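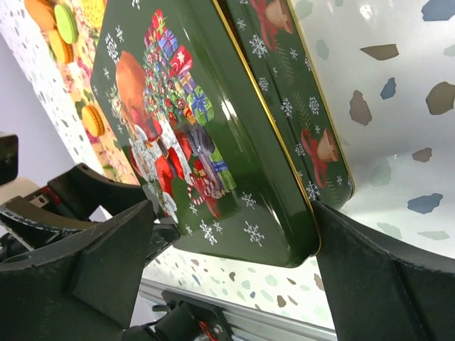 Can a visitor drive the arms at the open day, or only watch?

Visitors can drive them for one turn of 10 minutes each, after the first demonstration is finished.

I put these two lines at the top, as the same thing was asked by several people on the list and also by phone. Now the longer reply, with my report of the visit to Drorside.

On 25 June 2020, the Jusness list secretary wrote:
> Dear Dezső,
> thank you for going to see the Horo demonstration for us. Before we
> decide if the group travels in August, could you please write to the
> list:
> - what the arms do in the demonstration, and if it is the same task
> as in the announcement (packing sweets in tins)
> - how long it takes
> - if there is enough to see for members who do not program
> - the cost of the trip
> Some of us saw the welding cell at Vörös two years ago and we stood
> behind a glass wall for one hour. We don't want this again.

Dear all,

I answer in the same order, more or less.

The task is with tins and cookies, as announced. There are two arms, one left and one right, fixed at the front of a small booth with plain walls. On the table they use household tins and lids, the kind in which you get cookies for Christmas, and paper cups for cupcakes. The engineer explained that the arms are to open a tin, put things in it, and close it again. He was open that the closing is the difficult part. A lid with round corners does not forgive an angle error, and on painted metal the fingers like to slide.

I asked why they don't use a plain box. He said they started with one, and the results were too nice. With a shiny tin the reflections change each time the wrist turns, and this is what they want to study.
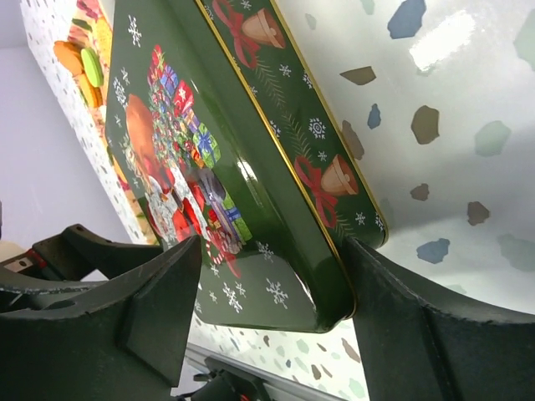
The Christmas tin between the fingers, wrist camera view

The wrist view is shown on a screen next to the booth, and I recommend to stand there and not in front. From the front you see the arms moving, which is pleasant, but you don't understand why an arm stops and tries again. On the screen you see how the tin sits in the fingers and if it is turned. I stayed at this screen for most of the visit.

One demonstration takes a little less than half an hour with the explanation. After it comes a break, then the turns for visitors. You hold a second pair of handles and the arms follow your hands. I tried it. My first lid went on the floor. It is much harder than it looks, you have no feeling in the fingers at all and you must trust your eyes only. The engineer said to move slowly and to look at the corner of the lid, not at the middle. This helped me a lot.

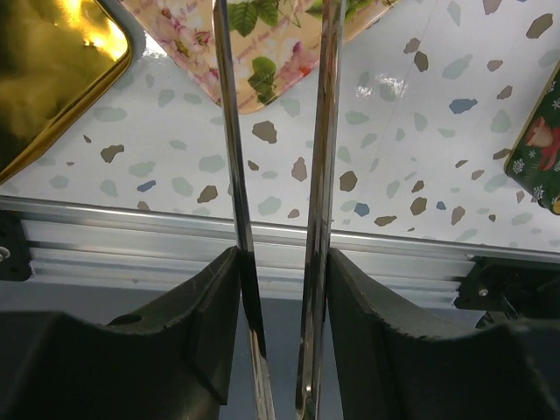
Trays on the table, seen past the fingers

About members who do not program: I think they will be fine. There was almost no code on show, only one slide with numbers. They have recorded 1282 attempts until now, and they keep the failed ones too. Of these, 354 are with a lid in the hand. I wrote the numbers down from the slide, so please don't ask me what they count as one attempt, I forgot to ask it. Those who are interested in mechanics should look at the rail at the front edge and how the bases are clamped on it. It is a simple solution and I would like to copy it for our own bench.

There is no glass wall between you and the booth, as it was at Vörös. You stand behind a tape on the floor, maybe two steps away.

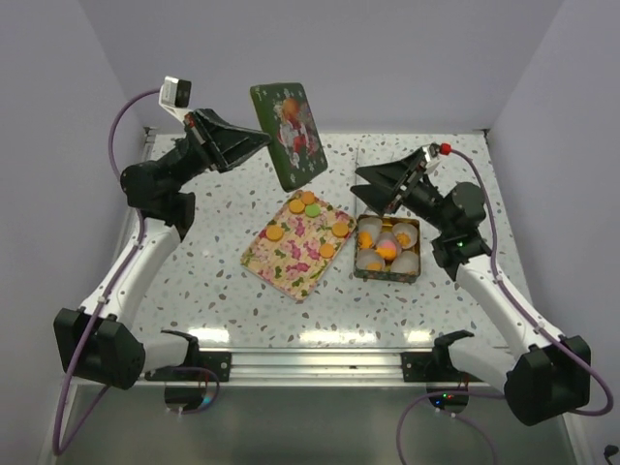 What I liked less is the room. It is small, and when a school class came in I could not see the table any more. If we go, we should ask for the first hour of the morning. The air was also quite warm in the afternoon.

For the cost: Horo does not ask for an entrance fee from clubs. The minibus is 300 euros for the day, the same company as last time, and this we divide between those who come. Parking is behind the building, the entrance is from the side street, and the sign is easy to miss (I missed it).

Please write to me directly if you want to come, not to the whole list. Write also if you want a turn at the handles, I have to send them the names in advance.

One more thing, I left my gray umbrella in the minibus after the spring trip. If somebody has it, please bring it to the next meeting.

Best regards,
Dezső Tóth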